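To: cell-maintenance list
Date: 10/30/19
Subject: Re: Bivell two-arm cell, care of base mountings

An earlier message from the Pridcombe site read:

> The service sheet gives no interval for the bolts
> on the front rail. Should both arms be checked
> together, and is the mat to be lifted?

Members are advised that both arms should be checked together, every 100 running hours. Power must be isolated before any bolt is touched.

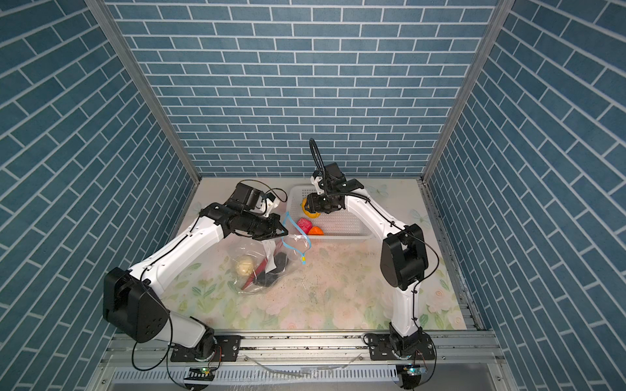
The mat should be lifted at the same visit and the floor beneath it brushed out. Wrist camera cables are to be inspected along their full length and replaced after 2000 hours. Replacement cables are listed by Stöcker under item 212.

Maintenance Office, Pultel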